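Mandundale Workshop – Gallery
Hand grippers: setup and care
Page 11 of 12

This part of the gallery covers the hand-held grippers, which work in pairs, one in each hand. Notes are by Rebecca Zuccaro, with corrections from Lino Fabbri. The bench arm and the Virner conveyor have their own pages.

Fingers
The yellow fingers are the part we replace most. They wear on the inside face near the tip, and a worn pair lets thin cotton slide out when you pull. We change both fingers on a gripper together. Push the new ones down until the base seats in the frame, close the trigger slowly and look at the gap from the front. It should be the same width from top to bottom. If it narrows toward the tips, take the left finger out and seat it again before touching anything else.

Lint
Fleece and plush are the worst for this. Lint collects between the rails of the slotted frame and packs down where the fingers go in. Zawadi Mrema uses a soft paintbrush first and then a hand bulb. Canned air pushes the lint further in, so we stopped using it in July. After a long session with blankets, brush both grippers out before they go back in the case – it takes a couple of minutes.

Lenses
There are two on the face of the housing. Wipe them with a dry lens cloth, from the middle out. Fabric softener leaves a film on everything that gets handled and you won't notice it until the picture goes milky. For that, use one drop of cleaner on the cloth, never on the lens. Don't hold the gripper by the lens rings while changing fingers.

Trigger
A trigger that comes back slowly usually has thread wound around the pivot. Cut it with the small scissors and pull it out with tweezers. If it's still slow, the spring is tired. Springs are in drawer 17, in the bag marked Amato. Leonardo Pellegrini wrote the spring procedure and it's taped inside the drawer.

Screws and stickers
Check the housing screws by hand at the start of each week and snug them if needed. They go into plastic, so stop as soon as they seat. Leave the QR sticker where it is. If one is peeling or scratched, tell Lucrezia Costa and she will print a replacement with the same number. Putting on a different number breaks the match with the log, and we spent most of a day sorting that out on case 1003.

Before a laundry session
Charge both grippers the night before. Open and close each one a dozen times with nothing between the fingers, then try a sock, then a bath towel. Both should hold the towel by one corner with the trigger fully closed. Take the case off the bed before starting, and keep spare fingers within reach – a Ternus box on the nightstand is fine. 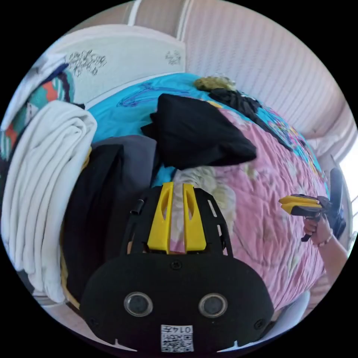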